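Search this diary

Wednesday, February 13, 2019

Sorting day in the back room, red blocks and gray bin 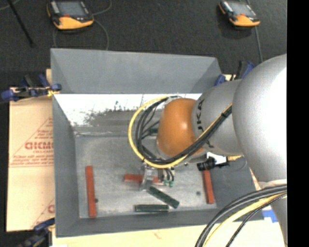 Up at six, coffee, out of the house before it got light. I wanted the morning for the blocks. They have been on my list since October and I keep putting them behind other jobs.

The Prulton order was for 2,247 pieces in all, mixed colors. The red ones are the ones people complain about. They come back with chewed corners, or with tape residue, or with a number somebody wrote on them in marker. Filipa Veloso brought the last of the returns on Monday and left them by the door in grocery bags, so the first half hour went to carrying bags.

I did the red ones in small lots. A few in the gray bin, look at them, decide, take them out, next few. It is slow. When I tip a whole bag in at once I end up turning the same block over four times and forgetting which ones I've looked at. With only a few in there I can see the faces properly against the gray. The bin floor is scuffed to a cloudy color and I have stopped trying to polish it. Last winter I spent an evening on it with a scouring pad and it looked the same the next day.

Good ones go to the shelf on the left, doubtful ones on the windowsill, bad ones in the carton for Borent. Borent takes them back at a low price and I have never asked what they do with them.

By ten I had 347 on the good shelf. I wrote that on the card and stopped for a sandwich. Cheese and the end of the pickles. I need to buy pickles.

Filipa came in at ten thirty and we had the usual talk about the corners. She thinks a block with one soft corner is still a good block. I think if you can feel it with your thumb, it goes on the windowsill. We did twenty or so together and disagreed on five. She said I was being fussy because I was tired. I said I'd slept fine, which was not true. The neighbor's dog was at it again until two.

We settled it like this: one soft corner, good. Two soft corners, doubtful. Any crack at all, Borent. I wrote it on a piece of cardboard and taped it over the sink. Then I had to go back through the windowsill pile with the new rule and move most of it to the shelf. Another hour gone.

Phone call from Işık at noon. They want 700 red by the end of the month and they want them boxed, no bags. I said yes before thinking about boxes. We have the flat ones left from the fall, but those are too shallow unless the blocks lie down in one layer, and then it takes twice as many. Filipa measured one after I hung up and said the same thing, only louder. She is going to ask at Zillero whether they still carry the deeper kind. If they don't, I will have to call Işık back, and I don't want to.

Lunch was soup at the desk. Rain all through it. The window by the shelf leaks a little at the bottom, and I moved the cardboard away and put a towel down. The towel was the good one from the bathroom. I'll wash it.

The afternoon was washing. Marker comes off with rubbing alcohol if you get to it early, and most of these nobody got to early. Tape residue is easier. Warm water, a drop of dish soap, a few minutes, then the side of an old library card. I went through half a bottle of alcohol and the room smelled of it, so I had the door open and my feet got cold. I should keep a pair of thick socks there.

Dried them on newspaper. I tried the hair dryer once and it was loud and didn't save any time.

Around 1,000 still to go in the bags, going by weight. I weighed one bag on the kitchen scale and multiplied, so it could be off. Not all of those are red. If the rest of the week goes like today I'll be through the reds by Saturday and can start on the yellows, which are in better shape. The blues I haven't opened.

White strip on the bin needs a wipe too, it's getting dark specks along it. I put that on the card and then didn't do it.

Left at five. Stopped for bread and forgot the pickles. Paid the water bill. Called my sister, who was making dinner and couldn't talk, so I'll try again tomorrow after eight. She wants to know about Easter and I don't have an answer for her.

My back is sore low down on the right side from leaning over. It was the same the last time I did a long day of this. Filipa says to raise the bin on something. There's a pair of old crates in the shed that might be the right height, if they're not rotten. I'll look in the morning before it gets busy.

Supper was eggs. Read eleven pages and put the light out at nine forty. Dog quiet so far.

For tomorrow: crates, pickles, the towel, ask Filipa what Zillero said. More rubbing alcohol, two bottles this time.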